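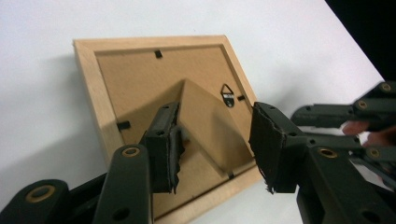
Wooden picture frame, back side up, with the Zumska fingers on either side of the easel stand. Task family: frames and stands.

Zumska Household Sample Pack

README and data card for the recordings supplied with the Zumska hand-held gripper kit

Maintained by Meireles. Recorded at the Dronham workshop.

What you have downloaded

The sample pack is a set of tabletop manipulation recordings made with the same hand-held tool that ships in the Zumska kit. It is meant for kit owners who want to test their import code and train a first small policy before recording anything themselves, and for people who are still deciding whether to buy the kit and would like to see what it produces.

There are almost 500 episodes. Each episode is one attempt at one task by one person holding the tool. The camera is mounted on the tool, so the viewpoint moves with the operator's hand and there is no fixed overhead view.

The pack is not a benchmark. We don't publish a leaderboard for it and we don't suggest quoting success rates on it against other datasets.

Getting started

Unpack the archive somewhere with plenty of free space. The top folder holds one folder per task family, plus the folders called calib and tools.

Run tools/check_pack before anything else. It reads every episode header and compares the checksums. If a file is reported as short, download that task family again. You don't have to fetch the whole archive.

To look through a single episode, run tools/view_episode with the path to its folder. The viewer plays the video with the finger opening plotted underneath. Space bar pauses, and the left and right arrow keys step one video frame at a time.

To convert to your own format, start from tools/export_template. It writes plain arrays and is short enough to read in one sitting. The converter for the Trullulside arm controller is kept in the same folder, but it needs the controller library installed and will stop with a message if it can't find it.

Contents of an episode folder

video: colour video from the tool camera, in one file.

pose: estimated position and orientation of the tool over the episode, in metres and quaternions, relative to the tool's position at the first video frame.

opening: distance between the two finger pads in millimetres, with a timestamp for each reading.

events: a short text file with the marks made by the annotator (see Annotation).

meta: task name, object identifier, operator code, pad set code, calibration file used, and outcome.

All timestamps come from the same clock. The opening readings arrive more often than video frames, and we have left them that way. If you need one reading per frame, the export template interpolates them for you.

Task families

There are nine task families in this release.

Frames and stands: open or close the easel stand on the back of a picture frame, turn retaining tabs, stand a frame upright, lay it face down.

Lids: unscrew, lift and replace lids on jars and tins.

Cloth: fold tea towels and face washers, pick up by a corner, flatten.

Stacking: bowls, cups and blocks.

Drawers: open, put an item in, close.

Cables: coil, uncoil, plug in, unplug.

Stationery: put pens in a cup, close a binder, slide paper into a sleeve.

Pegs: clip clothes pegs on a line and take them off.

Sorting: move small items between trays by type.

Every family has at least 20 episodes. Cloth and Stacking are the largest and Cables is the smallest. If you sample episodes evenly across the whole pack you will get a policy that is mostly about towels, so weight by family if that matters to you.

Notes on Frames and stands

This family gets its own section because it accounts for a large share of our support mail.

Cardboard easel stands are thin and springy, and the pads can close on one without the opening signal showing much of a step. Do not use a threshold on opening alone to detect a grasp. The events file has a grasp mark for each episode, placed by a person looking at the video, and that is the better label.

The backs of the frames are low in contrast. Brown stand on brown backing board is typical, and the edge of the stand is often easier to find by its shadow than by its colour. Colour augmentation is fine. Heavy brightness augmentation hurt our own test models on this family and we now leave it off.

The fingers hide a good part of the object when the tool is close. On the final approach the lower part of the stand can disappear between them entirely. Models that look at only the latest video frame tend to stall at this point. Giving the model a short history helped in our tests.

Hangers and retaining tabs are small and dark. We have labelled their presence per object in the object list, but there are no boxes or masks for them.

Annotation

Each episode has been watched once by an annotator and given marks for start of approach, grasp, release and end. Episodes where the operator regrasps have more than one grasp and release pair.

Outcome is one of complete, partial or failed. Partial means the object was moved towards the goal but the task was not finished, for example a stand opened and then allowed to fall back. We kept the failed episodes in the pack. Filter on outcome in the meta file if you don't want them.

A second annotator went through the Cables and Frames and stands families. Where the two disagreed on a grasp mark by more than a few video frames, the episode carries the flag check_mark. The other families have had only the single pass.

How the recordings were made

Operators held the tool in one hand and worked at a table. They were given the task name and the goal state and otherwise left to do it as they liked. Some pause before the grasp and some don't. Episodes were recorded by five operators, identified only by code.

Most of the recordings were made on pale tabletops under even indoor lighting. There is little variety in backgrounds, and a model trained on this pack alone should not be expected to cope with a patterned tablecloth or afternoon sun through a window.

Objects were bought at ordinary shops or brought from home. The object list gives a short description of each, with its largest dimension.

Pads

The kit's fingers take black foam pads, and the pads are a wearing part. Foam frays first along the lower edge, and torn pads grip thin cardboard and paper differently from fresh ones. The pad set code in the meta file tells you which set was fitted, and the pad list in calib gives the order in which the sets were used. There are episodes with pads in all conditions, including badly shredded ones, and the loose strands are visible to the camera. Pads are not graded per episode.

If you are going to run a policy on a robot with new pads, hold out the episodes from the later part of each pad set and check whether your results change. Replacement pads are sold in packs through the Meireles shop. Peel the old foam off completely before sticking the new pad down, and redo the opening calibration afterwards.

Calibration

The calib folder has one file for the camera and one opening table for each pad set. These belong to our tool. Do not use them with yours. The linkage has a small amount of play at the pivots which differs from tool to tool, and the opening table takes it up.

To calibrate your own tool, follow the card in the kit box. It takes a few minutes with the gauge blocks supplied.

Known problems

Pose drifts in long episodes, mainly in Sorting. Expect an error of a centimetre or so by the end of the worst ones.

Parts of the operator's hand are sometimes in view through the linkage. We have not masked these. If your robot's wrist camera sees a motor housing in that spot, crop or mask that side of the image during training.

The gripper linkage fills a fair amount of the picture at both lower corners when the fingers are wide, and it is out of focus at close range. The camera focus is fixed and set for the space between the pads.

Several Drawers episodes have a short gap in the opening signal. The gap is stored as missing values. Older versions of the export template wrote zeros there, so update the template if you downloaded it before this release.

Object names in Stationery are inconsistent (ring binder, binder, folder). Use the object identifier.

Privacy

No faces were recorded. There is no sound. Hands and forearms appear in places, and all operators agreed to the release of their recordings. Operator codes are not linked to names anywhere in the pack.

Licence

The recordings may be used for research and for commercial product development by anyone, with credit to Meireles. They may not be resold as a dataset. The scripts in the tools folder are under a separate permissive licence, with the text in the same folder.

Kit versions

All episodes were made with the second version of the Zumska tool. The first version had a shorter handle and a different camera mount, and its video won't line up with this pack. The version is moulded on the inside of the handle.

Changes in this release

Added the Pegs family.

Added check_mark flags for Cables and Frames and stands.

Corrected the opening table for one pad set. Re-export any Lids episodes you converted earlier.

Removed a handful of Sorting episodes with unusable pose.

Reporting errors

Send the episode path and a line about what you found to the support address on your kit card. If you don't own a kit, use the contact form on the Meireles site and choose Sample pack from the list. Corrections go into the next release and the episode paths don't change between releases.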